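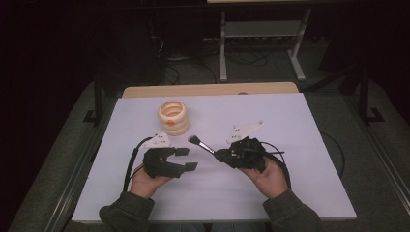
Dandus opens orders for handheld gripper kit, loaner program to follow

Apr 17, 2020

By Darcy MacPherson

Dandus started taking orders this week for Pletell, a pair of handheld grippers meant for people who want to teach robot arms small tabletop jobs without owning a robot arm yet. Price is 2984 dollars for the pair. That gets you the left and right units, cables, marker plates, a calibration sheet and a year of the software. No camera in the box, you bring your own.

The idea is not new and the company doesn't claim it is. You hold one gripper in each hand, do the job yourself, the software logs where the grippers went and how far the fingers opened, and later a robot with the same fingers tries to copy it. What Dandus is selling is the boring middle part. The hardware that comes ready to go, and files that open in something other than the vendor's own viewer.

"Most of our customers built their own first," said Imke Weidemann, product lead for Pletell. "Then a student leaves, and the one person who knew which screw was which is gone. We sell to the second year of the project."

The grippers are black, blocky, with two L-shaped fingers each. On top of each sits a white triangular plate with small dark dots on it, tilted outward, which is how tracking works. Each unit has its own black cable. Wireless was tested and dropped, Weidemann said, over dropped samples when several pairs ran in the same room. She did not rule it out for a later version.

The cables will be the sticking point for some. In a short hands-on for this item they were fine for anything done on a tabletop, less fine when reaching across. The left one wants to lie right where your forearm goes. You learn to flick it out of the way before starting a take, then you forget, then you do the take again. Clips for the table edge would help. Dandus says clips are coming, no date.

Grip on thin things is better than expected. A small paintbrush holds well once the fingers are closed on it, and you can lay down a stroke with some control after a few tries. Picking the brush up flat off a smooth board is another matter - took me many attempts, and I was told that's normal. Larger light objects are easy. The fingers open wide enough for most toys and cups.

Weight is not a problem for the first stretch. After that you feel it in the wrists, mostly the off hand, which tends to hover open and do nothing while the other one works. Take breaks. The manual says the same, on page 5.

Setup was quick with one catch. The marker plates have to be seen by the tracking camera the whole time, so if you turn your wrist too far inward the software loses you and beeps. The beep is loud. It can be turned down but not off, at least in the version we had. Lighting matters too, and glare on the plates caused two lost takes near a window. Pulling a blind fixed it.

Software is called Grulari and runs on Linux and Windows. Mac users are out of luck for now. It records, trims, tags and exports. Trimming is the nicest bit, you drag two handles and it throws away the part where you were scratching your nose. Tagging is clunky. Every take wants a task name typed by hand and there's no list of recent ones, so you end up with "brush dip", "brush_dip" and "brushdip" as three different tasks. Weidemann said an update with a drop-down list is in testing.

Export is to plain folders, one per take, with gripper position, finger width and time stamps in a text file. Video is optional. Good. Anyone who has been locked into a file format will apreciate this.

Hannelore Kröger, who runs a small automation shop and has had a preproduction pair since September, bought in because of the export. Her shop sets up arms for packing and light assembly. "I can hand it to my best packer and she is recording useful stuff before lunch," she said. "I couldn't do that with a teach pendant. She hates the pendant. So do I."

Her complaints: the finger pads wear. She is on her second set and thinks they should be cheaper. A replacement set of pads is sold seperately, and Dandus has not put a price on its page yet. She also wants a smaller size. The handles fit her fine but one of her operators has to stretch to close the fingers all the way, and by the end of a session her takes get sloppy.

A smaller handle is "on the list," Weidemann said.

Not everyone is sold. Uwe Voß, a consultant who advises plants on whether to automate at all, likes the kit but thinks buyers will get the budget wrong. "They look at the price of the grippers and think that is the cost," he said. "The cost is a person doing the same motion over and over, and then someone checking every take. Put that in the spreadsheet first." He also pointed out that takes are only useful if the robot's own fingers match. Dandus sells matching fingers for 2 arm models so far. If you have something else it's adapter plates or a 3D printer and some patience.

The company publishes the finger drawings, which helps. Drawings for the handle and the electronics are not public and won't be.

Customers who don't want to do the recording themselves can pay for it. Dandus has set up a service with Görtz, a contract test house, where operators do the task for you on a copy of your table. You ship the parts, write up what a good result looks like, and get the folders back. Minimum booking is five days. Anneliese Hagedorn, who handles bookings at Görtz, said early requests were mostly sorting and wiping, with a few odd ones. Painting is one she expects more of. "People think it's a toy demo and then they see how much the hand is doing," she said. "The angle changes the whole way through the stroke."

Rates for the service are by quote only. We asked for a range and didn't get one.

A loaner program is planned for schools and small shops: one pair, seven weeks, deposit refunded when it comes back in one piece. The form isn't up yet. Dandus says to email sales with "loaner" in the subject line and they'll put you on a list. Shipping on loaners is paid by the borrower both ways.

Worth knowing before ordering. Warranty is 2 years on the electronics, none on pads or cables. Cables are a standard part though and you can buy them anywhere. Spare marker plates come as a pair and need a new calibration after swapping, which took me less time than finding the calibration sheet. Don't clean the plates with alcohol, it lifts the dots. Returns accepted if the seal on the software card is unbroken, which seems odd for a thing you'd have to try to judge, and Weidemann agreed it was odd and said she'd raise it.

First orders ship in the order they came in. Dandus wouldn't say how many pairs are in the first batch. Bulk pricing starts at 5 pairs, again by quote.

Correction: an earlier version of this item said the software license was for the life of the product. It is one year, renewable. Recordings you already made stay readable after it runs out.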